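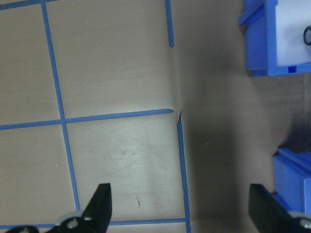 Blue tape on the tabletop, as seen from the wrist of the arm, with two bins to the right.

Lasovetti's planner learns to stay inside the lines

25 Jan 2018

There is a new release of the Lasovetti motion planner out this week, and its headline feature is that the robot will now stop and tell you when it doesn't know where it is. Plenty of people pay good money for a therapist to get to the same point.

The software comes from Skandness, a small shop that writes control and perception code for tabletop arms and has never been known for marketing. The release notes run to four pages. The first page and a half is an apology for the last release.

Readers who used that one will remember it. It arrived in July and was meant to let an arm work out its own workspace by looking at the table, with no calibration board and no afternoon spent typing offsets into a file. It did this very well in the morning. Later in the day, when the light came in from the side, it had a habit of taking the edge of a shadow for the edge of a cell, and it would then place things with great care and precision somewhere that did not exist.

"It was never random," said Hidayah Kusuma, who leads the perception side at Skandness. "I want to be clear about that. It was wrong the same way every time. You could have set a watch by it."

The test surface hasn't changed. It is still a table with strips of blue painter's tape stuck across it to make a grid, and bins off to one side. Visitors sometimes ask when the real one is coming. Kusuma's view is that painter's tape is about as close to a customer's floor as a lab will ever get, being a little crooked, stuck down by a person in a hurry, and missing a corner here and there. Strips stop short of each other. One slants. An earlier version of the software expected every cell to have four closed sides and sulked when it met one that didn't.

The new version is more easygoing. It looks for runs of tape color first, fits a line to each run, and then asks which lines would cross if somebody had bothered to finish them. Cells get built from those guesses, and each cell carries a score for how much of its border was really seen and how much was filled in. Shadows are handled by a separate pass that compares color instead of brightness, so that a dim patch of table is allowed to be a dim patch of table. Creases and scuffs get the same treatment, more or less. Anything that isn't tape colored has to work a lot harder to be called a line.

Then comes the part the customers asked for. If the score on a cell drops too low, the planner won't place anything there. It holds the arm still, writes a plain sentence to the log, and waits. The old log would say something like "constraint residual exceeded." The new one says "I can't see the right side of this cell." Kusuma reports a long argument over the word "I," which was won by the people who have to answer the support phone.

The planning side got some attention too. The old planner treated the bins as solid blocks that reached up to the ceiling, a cautious choice that sent the arm on long scenic trips around them. Bins now have rims and an inside, and the arm is allowed to pass over the top. Skandness says it also cleaned up the way the gripper fingers are masked out of the wrist camera's view. In the previous release the fingers could be picked up as obstacles when they were open wide, and the robot would politely refuse to move toward its own hand.

To check all this, the team ran 1227 placements on the taped table over two weeks, with the blinds up, the blinds down, and the blinds stuck halfway, where they spend most of the year. According to the release notes, two placements ended up in the wrong cell. Both have their own section, with a full replay of what the planner believed at each step, and both came down to a camera exposure setting that somebody had changed and forgotten to change back. The setting is now saved with the rest of the configuration. The somebody is not named, though the notes do use the phrase "a senior member of the team" with what looks like some relish.

Early users seem happy so far, in the guarded way of people who still have the July version in mind. Mahama, which uses the planner to sort small parts, had a preview copy and says its operators like the log messages best. They have started to print out the good ones. A favorite, taped up by the coffee machine, reads "This cell was here a minute ago."

Weltarero, which makes a rival planner and isn't shy about it, was less moved. The company pointed out that its own product has been able to pause on low confidence for years. That's true. It is also true that the pause is switched off by default and the switch is three menus down, under a heading called Legacy.

There are things the release still can't do. It wants tape of one color, chosen ahead of time, and a table with two colors on it will be read as a table with one. It doesn't like the grid to move while the arm is working. Curved lines are "under discussion," a phrase that also appeared in the previous notes, and in the notes before those. And the tool for picking the tape color still opens in a window too small to show the OK button, so new users should be ready to press Enter and hope.

The update is free for anyone who already has a license. Skandness suggests backing up old configuration files first, as the format has changed and the converter only goes one way. Sites still on the version from before July are asked to call before they install anything. Kusuma would like it known that the person on the phone has heard the one about the shadows.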